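Clearing bottles out of a bedroom

Filed under: Bedrooms, Small jobs
Posted 11th June by Dinesh Sivakumar

Bottles collect in bedrooms. Water by the bed, lotion on the windowsill, something for a cough from last winter, a shampoo that came home from a trip and never made it back to the bathroom. They get kicked under things and they leak. I do ours every couple of months and it takes 14 minutes if I don't stop to read labels for fun.

Put everything on the bed first

Make the bed, or at least pull the blanket up, and use it as your table. A bed is the biggest clear surface in most bedrooms and bottles don't roll far on a plush blanket. They also don't make a racket when you drop them. Check that each cap is tight before you lay the bottle down. If one looks doubtful, stand it in the sink and deal with it there.

Go around the room in one direction and start at the door. Look in these places:

Windowsill
Both sides of the bed, and under it
Bags hanging on the back of the door
Coat pockets
The drawer you use for chargers
Behind the curtain

Don't sort as you go. Bring it all to the bed and sort once.

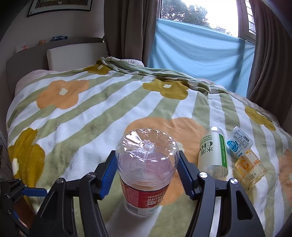

Drink bottles go first. They are the easy ones and they take up the most room. Anything with a bit left in the bottom gets poured down the sink, even plain water, if you can't say when it was opened. Rinse it, leave it upside down on the rack for a while, then squash it and put the cap back on. Our recycling takes caps on. Yours may want them off, so look at the leaflet.

If you like to keep one or two thin plastic bottles for refilling, set a limit and keep to it. They are hard to clean properly at the neck and in the grooves in the base. I keep one for watering the plant on the landing and that's all. For drinking I use a proper flask with a wide mouth that a brush will go into.

Then the small bottles

Small ones take longer. Most of them still have something in them and you have to decide. I make four groups on the bed:

Use in this room
Belongs in the bathroom
Medicine
Finished, or too old

Medicine and vitamins should not stay on a windowsill. Sun and heat are bad for them, and so is the damp in a bathroom. Ours are in a lidded box on the top shelf of the hall closet, out of reach of my nephews. Read the date on each one. If it has passed, take it to the pharmacy and don't tip it down the drain. Leave the labels on whatever you keep – a bottle with no label is a bottle you have to throw out.

For lotions and creams, look for the little open-jar mark with a number of months next to it. That tells you how long it is meant to last once opened. I write the month on the base with a marker when I open a new one. The ones I opened in September are easy to check now.

Two half bottles of the same lotion can be used one after the other. Don't pour one into the other. If the older one has gone off, you've spoiled both.

Getting the last of it out

Stand a lotion bottle on its cap in a mug overnight. In the morning most of what's left will have moved down to the opening. Pump bottles won't stand that way, so take the pump out, screw on a plain cap from another bottle if you have one that fits, and do the same. 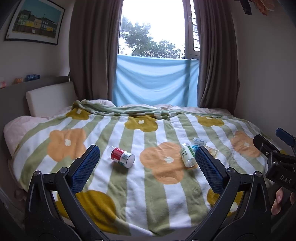
Small bottles on the bed, ready to be sorted.

Putting things back

Whatever is staying in the bedroom needs one container. I use a shallow Vemine tray that fits on the nightstand. When it is full, something has to leave before anything else comes in. Before the tray I had a Destow basket, but it was too deep and the short bottles got lost in the bottom.

Stand bottles upright with the labels facing out. Put tall ones at the back. Anything oily sits on a folded paper towel, which I change when it looks bad.

If something leaks on the blanket

Blot it with a dry cloth. Don't rub, especially on a plush blanket, where rubbing pushes it down into the pile and leaves a flat patch. For water or juice, dab with a damp cloth and then a dry one. For lotion or oil, lift off what you can with the edge of a spoon, work in one drop of dish soap with your fingers, dab it out with cool water, and let the spot dry before you decide if it needs a full wash. Check the care tag before you put the whole thing in the machine. Ours came out stiff once after a hot dryer and a stiff brush only partly fixed it.

Last, wipe down the windowsill and the nightstand while they are empty. Sticky rings come off with warm water and a little dish soap. Leave the wet cloth on them for a minute first.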